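Conceição Tavares
@ctavares_builds

Some people asked me how our student project at Joscombe is going, so I will write a thread. It will be long, I have a coffee and the lab is mine until five.

For new people: I am in the robotics diploma program, second semester. Our team is building a gripper that you hold in your hand. You pick up things with it as you want the robot to pick them up, and the robot learns from your recordings. We called it Louro.

Louro means parrot where I come from. It repeats what you show it, also the mistakes. Our instructor wanted a more serious name on the poster, but by then everybody already said Louro.

The team is four students. I do the mechanical part, meaning the fingers, the linkages and everything which falls on the floor. Ema does the software. The others do the robot arm and the tests, and they don't use social media, so I will leave them in peace.

The goal for the end of May: the robot sorts small objects from a desk into trays, by colour, with what it learned from us. No person touches the controls. The objects are bottle caps, clothes pegs, erasers and one wooden spool that I hate.

Why I hate the spool: it is round and it rolls. If one finger touches before the other, it goes away. A person corrects this with the wrist without thinking, and then the correction is inside the recording and the robot tries to do it at the wrong moment.

This is the thing I did not understand in the first weeks. I thought I was recording what the gripper does. In fact I was recording also my habits. I lean to the right. I close too quickly when I am hungry.

Ema saw it first in the plots. She put my recordings beside hers and said, "you hit the desk a lot." I said no. She showed me the curve again, a bit bigger. OK, yes.

So now we have a rule in the team. Come down slowly, stop over the desk with the fingers open, then go to the object. It feels like you are in a very slow film. After a half hour my shoulder complains.

The plan says 3000 recordings before we train the final model. When I read this number in the proposal I thought it was a typing error. It was me who typed the proposal.

We have a timetable on the door. Nobody likes the slot after lunch, when the sun comes to the desks near the window, so we pull the blinds down and work with the ceiling lights. The first recordings were made with the blinds open and Ema wants to keep them. More kinds of light is better for training, she says. I believe her.

Now the mechanical part, for the people who follow me for this.

Louro has two fingers, and each one sits on its own linkage arm. You squeeze, the arms come together. It sounds easy. In my first version the arms had so much play at the joints that the fingers met like two people who both want to go first through a door.

I changed the joints and made the holes again with a reamer, not with a drill. Please learn from me here. A drill makes a hole, but a reamer makes the hole that you wanted. My teacher in the machine shop has said this since the first day, and I wrote it in my notebook, and then I used the drill.

Now it closes straight enough. I check with a strip of paper between the fingers. Close, pull the paper, see if it resists the same at the top and at the bottom. If not, loosen the screws of the finger, push it a little, tighten, try again. It is boring and it works.

Someone asked in the replies why we don't make three fingers. Because the gripper on our robot arm has the same shape as this one, and the two must be the same. If the hand tool can do something that the robot cannot, the recording is of no use to us.

For the same reason I can't improve Louro whenever I have a nice idea. When I change the length of a finger, I must change it also on the robot, and Ema must calibrate again. She is patient but I can count on her face how many changes I have left this month.

A word about money. The college pays for the material and Hisance, a small workshop in our town, let us use their printer for the big parts when ours was broken. They also lent us a box of bushings in sizes we did not have. I returned the box with a cake. I think this is the correct exchange rate.

What went wrong lately, to be fair with you:

The cables. Every group in this room has cables, and they travel. Last week I moved my chair and I disconnected the other group's laptop in the middle of a training run. I apologised very much. They were kind, and then they put yellow tape on their plug with my name.

The file names. For two days we saved recordings with the date written in different orders, Ema in hers and me in mine. One evening was lost to repair it. Now the program writes the name and we are not allowed to touch it.

The spool. Still the spool.

What went well: the caps and the erasers. The robot took an eraser on the first try in the trial with the small model, and put it in the correct tray, and I made a noise that people heard in the corridor. The pegs are a little behind but going in a good direction.

Also I am learning a lot of English words that no course gave me. Grommet. Backlash. Deburr. "Dodgy", from the technician, about my first weld. I looked it up at home.

My favourite part of the work is the empty takes. Between the objects we record some passes with nothing, open fingers over the desk, so that the model knows also what "no object" looks like. Without them it closed on the pattern of the wood as if there was something to catch.

You would think an empty take is a rest. It is not. My hand wants so much to close on something. Ema sits next to me and says "open, open, open" like a dentist.

To the person who wants to try the same at their school: start with one object and one desk. Record a few, train, look at the result, then change the tool. We did it the other way and built a beautiful thing that was too wide for a bottle cap.

And write down who made which recording. We added this late and I regret it. When something strange appears in the data, you want to know if it is the tool, the light, or Conceição before lunch.

I am back at the desk now, doing the next group of empty takes before Ema comes from her class.

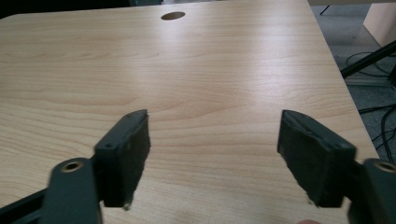 After these I have the pegs to do, and then the spool if my shoulder agrees. Questions are welcome, I will answer tonight when I am home.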